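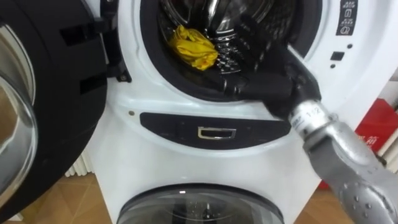

Un paño amarillo en el tambor de una lavadora de carga frontal.

La ropa de los domingos ya no existe
Por Farzana Bepari

Cuando llegué a vivir a Trikcombe, hace 19 años, yo traía una maleta con dos vestidos de algodón, un abrigo prestado y una idea muy firme de cómo se cuida la ropa. Mi abuela me la había enseñado en un patio, con un cubo y un jabón duro que cortaba con un hilo. El español lo aprendí más tarde, y todavía hay palabras de la casa que me gustan más que otras: «remojo», «aclarado», «tendedero». Son palabras que parecen mojadas.

En aquel patio la ropa tenía categorías. Había ropa de trabajo, ropa de estar en casa y ropa de los domingos, y cada una se lavaba de manera diferente. La de trabajo se golpeaba contra la piedra. La de los domingos se lavaba con las manos planas, sin torcerla, y se secaba a la sombra para que el sol no le comiera el color. Una camisa buena podía pasar de un hermano a otro y terminar, muchos años después, como trapo para limpiar los cristales. A mi abuela no le daba pena cortarla. Decía que una tela que ya ha servido tanto se vuelve suave y limpia mejor que una nueva.

Pienso en esto cada vez que abro mi armario. Tengo prendas que compré para una sola cena y otras que se deformaron en el segundo lavado. No las distingo por su uso, las distingo por el lugar donde las compré, y eso me parece una pérdida.

Para este artículo visité el taller Kumarasinghe, que está en la calle detrás del mercado y abre a las siete de la mañana. Es un taller de arreglos pequeño, con cuatro máquinas de coser y una mesa larga donde se plancha. El dueño me recibió con una chaqueta de lana sobre las rodillas. Estaba cerrando un agujero del codo con hilos que había sacado del dobladillo de la misma chaqueta, para que el color fuera igual. Le pregunté cuánto tiempo necesitaba. Me contestó que toda la tarde, y que por eso casi siempre recomienda a los clientes un parche.

– ¿Y lo aceptan? – le pregunté.

– Los jóvenes sí. A los mayores les da vergüenza, porque para ellos un parche quiere decir otra cosa.

Es verdad. Para mi madre el parche era una señal de que en la casa faltaba dinero, y lo escondía por dentro, con puntadas tan pequeñas que hacían daño a la vista. Ahora veo parches rojos sobre pantalones azules, puestos a propósito para que se noten. No sé si mi madre se habría reído o se habría enfadado.

En el taller aprendí también algunas cosas prácticas. La mayoría de las prendas que llegan allí no están rotas por el uso, están gastadas por el lavado. Lavamos demasiado y muy caliente. Un jersey de lana que se ha llevado una tarde pide solamente una noche colgado junto a la ventana. Los vaqueros se lavan del revés y con agua fría. Las manchas de grasa se tratan con un poco de jabón de platos antes de que se sequen, y nunca se frotan en círculos – se presionan con un paño, desde fuera hacia el centro. El suavizante, según el dueño, estropea las toallas, y sobre este punto discutió largamente con una clienta que esperaba su falda.

Después pasé por Truvo, una tienda de segunda mano que ocupa el antiguo local de una zapatería. En la pared del fondo cuelgan abrigos de los años de mis suegros, con forro de satén y botones cosidos con tallo, como ya se ve poco. La encargada me enseñó a mirar una costura por dentro: si sobra tela a los dos lados, la prenda se puede ensanchar, y quien la hizo pensaba en un cuerpo que iba a cambiar. En mis blusas de este verano no sobra nada.

Me compré un abrigo gris. Le faltaba un botón y tenía el bajo descosido, y en octubre lo llevé al taller para que lo arreglaran. Podía hacerlo yo, pero quería volver a ver aquella mesa. El botón nuevo no es igual a los otros. Mi hija me lo señaló en la puerta de casa, antes de decirme buenas noches, y me preguntó si podía quedarse el abrigo cuando yo me cansara de él.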